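Notebook, June
Written by Kiều Âu

Started at 7:40 with the second round of washing tests for the strawberries. Thư Lưu brought two boxes from the Lindsay farm, the same variety as before, but smaller fruit this time. I sorted out the soft ones first. They went into the compost and not into the record.

The question is still the same one: how much difference does baking soda in the water make, compared with plain tap water, for residue on the skin. Arkholm wants this for their kitchen leaflet and they would like one clear sentence. I am not sure we can give them one clear sentence.

Batch size 330 g, 16 batches. Soaking time was the same for all, then a rinse in the colander, then on paper. In the first round I let the berries drain too long and the weights went down in a strange way, so now I weigh directly after the paper. Please do the same if you continue on my days.

Batch 114 has a wrong label. It says plain water but it was the soda bath, I have corrected it in the sheet and also on the bag. The marker we use does not like the freezer bags, the writing comes off on the fingers. Thư suggests tape labels from Demum, I will order them.

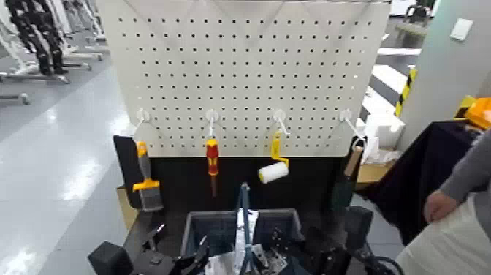

Last changed: Sunday, 16:20 (K.Â.)

All bags are in the freezer now, second drawer. The extracts can be made when the Gredari cartridges arrive. I called them and they promised this week, but they promised this also last week.

One thing for the spinach later: the leaves hold much more water than I expected, even after the spinner. I tried with one handful only, for myself, no record. We should decide on the drying before we buy a full box, otherwise we will have the same trouble as with the first strawberries.

Thư asks if we should include organic berries as a blank. I think yes, but from a different farm than Lindsay, and we must ask what they spray there, organic farms also use some things. She will write to them.

Still to do: clean the spinner, new paper rolls, send Arkholm the table without the batches from round one.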